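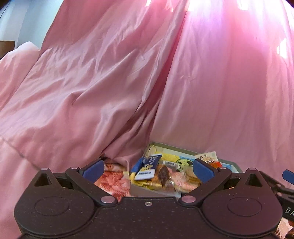 Handheld gripper: stiff pads or soft pads for small packets?

attila_kun
Hello all. I am comparing two sets of finger pads on our hand-held grippers, before we order for the whole group. The task is simple: take small snack packets out of a shallow box and put them on a tray. Set A is the stiff pad from Irkero, set B is the softer one from Liltura. I made 70 picks with each, same box, same person.
Stiff: 7 packets dropped. Soft: 40 dropped, nearly all of them shiny wrappers.
I expected the opposite result. Has somebody else seen this?

magyar_bence
40 is a lot. Are you sure the soft pads close fully? On mine the linkage stopped early because the pad was thicker, and I blamed the rubber for a week.

attila_kun
I checked with a strip of paper between the pads, and it holds. But I did not check at the tips, only in the middle. I will do it tonight.

pickandplace_jo
I disagree with the whole test, sorry. One person, 70 picks, and I guess the stiff set went first? By the second set your hand is tired and you squeeze less. Mix the order and do it again.

attila_kun
Yes, stiff was first. It is a fair point. Still, I don't believe a tired hand explains 33 more drops.

idlow_user
Clean the pads with alcohol. Soft ones collect dust very fast and then they slide on plastic film. Ours were useless after 300 picks until we started to wipe them.

pickandplace_jo
Wiping helps for an hour. Then you have the same problem, and your data has good and bad parts mixed together. I would stay with stiff.

idlow_user
For packets, maybe. For cloth I would never go back to stiff, it lets go of thin fabric at the fold.

magyar_bence
Also look at your camera. If strong light comes in from behind, the exposure jumps and the wrapper turns into one white spot. It will not cause drops, but you will have trouble later when you train on it.

attila_kun
Update, 11 p.m. Bence was right in part — at the tips the soft pads had a gap, and the paper fell out. I moved them forward by one hole and repeated 70 picks in mixed order. Soft: 7 dropped. I have not repeated the stiff set yet, so please don't quote this as a result.

pickandplace_jo
Good. Now do the stiff ones mixed too, and with another person.

attila_kun
In December, when the second pair arrives.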